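Haushaltsberatung Plemitz
Merkblatt: Dekorationsobst und Obstschalen im Haushalt

Stand: 20. Januar 2023

Künstliches Obst wird in vielen Haushalten, Wartezimmern und Ausstellungsräumen als Tischdekoration verwendet. Es verdirbt nicht, zieht keine Fruchtfliegen an und kann über Jahre hinweg genutzt werden, sofern es regelmäßig gereinigt und sachgerecht aufbewahrt wird. Die folgenden Hinweise fassen zusammen, was sich in der Beratungspraxis bewährt hat.

Auswahl und Anordnung

Für eine mittelgroße Schale genügen wenige Stücke. Große, dunkle Früchte wie Avocados gehören an den Rand, hellere und rötliche Früchte kommen dahinter oder darüber zur Geltung. Eine Traube sollte nicht in die Schale gepresst werden. Sie wirkt natürlicher, wenn sie vor der Schale liegt oder den Rand teilweise überdeckt. Durchscheinende Kunststoffschalen mit gewelltem Rand eignen sich gut, da sie leicht sind und die Farben der Früchte nicht verfälschen. 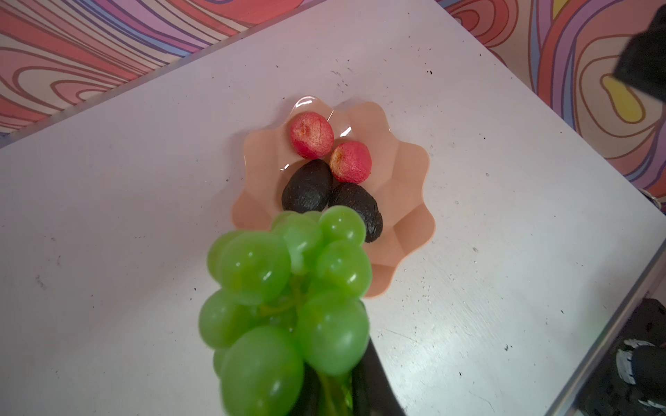
Bei hellen Tischplatten ist zu beachten, dass Krümel und kleine dunkle Partikel besonders auffallen. Die Fläche ist daher vor dem Eindecken trocken abzukehren und anschließend mit einem nebelfeuchten Tuch in Bahnen abzuwischen. Scheuermilch ist auf matten Oberflächen zu vermeiden. Leichte Schleifspuren lassen sich häufig mit einem Schmutzradierer abschwächen; dieser ist zuvor an einer verdeckten Stelle zu erproben.

Reinigung der Früchte

Glatte Früchte, insbesondere Trauben, werden in handwarmem Wasser mit einem Tropfen Spülmittel geschwenkt. Für eine übliche Menge reichen 500 ml Wasser. Die Beeren dürfen dabei nicht einzeln gezogen oder gedreht werden, sie lösen sich sonst vom Stiel. Nach dem Abspülen wird die Traube aufgehängt, bis kein Wasser mehr aus den Zwischenräumen tritt.

Früchte mit genarbter oder körniger Oberfläche werden nicht eingeweicht. Der Staub setzt sich in den Vertiefungen fest und ist mit einem weichen Pinsel oder einer ausgedienten Zahnbürste zu entfernen. Anschließend wird trocken nachgewischt. Bei Stücken mit Schaumkern ist besondere Vorsicht geboten: Dringt Wasser durch eine Naht ein, trocknet der Kern über 20 Stunden und kann einen muffigen Geruch annehmen.

Reinigung der Schalen und Teller

Kunststoffgeschirr wird von Hand gespült, soweit der Hersteller nichts anderes angibt. Wellenränder und unregelmäßige Formen sind auch an der Unterseite zu reinigen. Kalkflecken werden mit verdünnter Zitronensäure entfernt; danach ist gründlich mit klarem Wasser nachzuspülen. Farbiges Geschirr sollte nicht dauerhaft in der Sonne stehen.

Umräumen

Vor dem Abwischen des Tisches sind die Früchte einzeln auf einem flachen Teller abzulegen. Das Anheben der vollen Schale am Rand ist zu unterlassen, da dünne Kunststoffränder unter Last einreißen können. Kleine Früchte liegen auf einem flachen Teller sicherer, wenn sie zur Mitte hin abgesetzt werden.

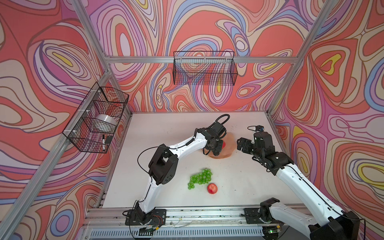

Kleine rote Frucht auf einem flachen, lachsfarbenen Teller.

Aufbewahrung

Nicht benötigte Stücke werden vollständig trocken in einen Karton mit Deckel gelegt, schwere Früchte nach unten, Trauben obenauf. Zwischen rote und helle Teile gehört ungefärbtes Seidenpapier. Zeitungspapier ist ungeeignet, weil die Druckfarbe abfärben kann. Der Karton ist kühl und dunkel zu lagern und spätestens im Mai zu kontrollieren, bevor die warmen Monate beginnen.

In Haushalten mit Kindern unter 3 Jahren sind Trauben und andere kleinteilige Dekorationen außer Reichweite aufzustellen. Lose Beeren sind sofort zu entsorgen.

Das Merkblatt Nr. 768 liegt in der Beratungsstelle Plemitz zur Mitnahme aus.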